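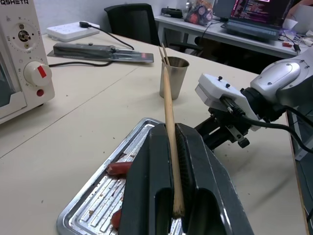
4.2 The cup, the tray and the things in between

Figure 3. Sausages on a ridged baking tray beside a countertop toaster oven, with wooden skewers and a small steel cup.

I went into the Mamo study thinking I was going to write about ovens. The coding sheet I took to Brarninell in April had a whole page for them (door direction, dial position, distance to the wall) and one skimpy line at the bottom that said "other tools." By the second week the oven page was half empty and the "other tools" line had grown arrows and extra paper taped to the side. So this section is mostly about the other tools, and mostly about the long thin ones.

Let me start with the cup, though, as I'm fond of it. On a tabletop with no drawers under it, a skewer has two obvious ways to wait: lying flat or standing up in something. Lying flat sounds harmless until you try it. Skewers roll, they pick up crumbs, and they end up under the tray at the exact moment you want one. Standing up fixes most of that, and a small steel cup will do it. In Figure 3 the cup is near the middle of the table with two thin wooden sticks poking up over its rim, and the sausages are on the tray in front. I coded this arrangement as "upright, within reach," and it was the most common code in the whole set for households that cooked on a table with no counter nearby.

I should say what "whole set" means. I had 300 diary entries to work with, each one a short written note made during or right after cooking, and 162 of those mentioned a skewer, a stick or a long fork at least once. I left out the entries that talked only about shopping for them. Anything ambiguous ("the poky thing," which came up more than I would have guessed!) I kept if the rest of the note made it clear that food was being turned, speared or tested.

What people did with a skewer before any food went on it was a lot more varied than I had planned for. They used it to nudge a sausage over so that the pale side faced up. They used it to hook the edge of a tray and drag it closer. They checked the middle of things with it. One diary called it "my long finger," and I ended up borrowing that as the label for the whole family of uses, which got me a raised eyebrow when I first presented the material, but it stuck. Threading food, the use printed on the packet, was only one entry in a long list, and a lot of diaries never mentioned it.

Scorching deserves a paragraph. The skewer in Figure 3 has a tip that is a little darker than the rest, slightly scorched looking, and marks like that led me to add a question to the follow-up interviews: when do you throw one out? I had assumed wooden skewers were single use, full stop. Plenty of my households agreed. Others kept a "tray skewer" that was never eaten from and lived in the cup between meals — a tool, in other words, with a working life. For those people a bit of browning at the end was no reason to retire it. Splinters were. So was bending. I never got a consistent answer on how they told the tray skewer from the eating skewers once everything was back in the same cup, and a few of them laughed when I asked.

Now the tray. A ridged baking tray looks like it ought to hold a sausage still, and it does, sort of. If the sausage lies along the grooves it settles down nicely. If it lies across them it can rock, and then you're back to nudging. The grooves also collect everything. Crumbs and grease sat in the channels on nearly every tray I wrote up (Figure 3 shows the usual brown smears), and people had strong feelings about when that stopped being "seasoned" and started being dirty. I tried a cleanliness scale from 1 to 5 and gave it up after the pilot. My own scores for the same tray changed depending on whether I had eaten lunch. The written notes were better. "Would cook on again without wiping" turned out to be a much more useful thing to ask about than any number.

Space is where it all gets tangled, literally. A countertop oven needs a plug, a second appliance needs another, and a table in the middle of a room has neither. The answer is a power strip, and the power strip has to go somewhere. Behind the oven was a favorite spot in my notes, and that's where it sits in Figure 3, with a black cord running from it to the flat steel grill pan. I drew cord maps for every table in the Arex building, and I learned quickly that the cords decided the layout more than the cook did. People put the food where the cords weren't. The skewer cup went wherever was left over, and yet it nearly always landed in a good spot. My guess is that a cup is small and gets shoved around until it stops being annoying, while an oven gets put down once and stays there.

I had a nice theory about left- and right-handedness and cup placement, by the way. It lasted until I drew the maps out properly. Once I took out the tables pushed up against a wall there was nothing left of it, so I've dropped it from the results and only mention it here in case someone else is tempted.

A note on the dial. Several diaries gave oven settings for sausages, and I typed them all up, but I don't trust them enough to put in a table. Small ovens with a printed scale, with marks such as 150 and 200, invite you to write down the nearest number you can read, and a lot of the notes looked rounded to me. The Odov protocol asks for a separate thermometer reading at the start and end of each cook. I followed it for the household visits, and those readings are the ones used in Section 5. For the diaries I only used what people said they did with their hands.

So, what do I want to carry forward from this? First, the tools that never get a line on the equipment list did a good share of the work at these tables. If I ran the diaries again I'd give "skewer, stick or long fork" its own page, with room for turning, dragging and checking as separate entries. Second, the holder should be coded along with the tool. A skewer in a cup got picked up casually in the middle of other jobs, and a skewer lying on the table got picked up when somebody had gone looking for it, and the notes read very differently in the two cases. I come back to the second kind in 4.3, along with tongs, which have their own problems.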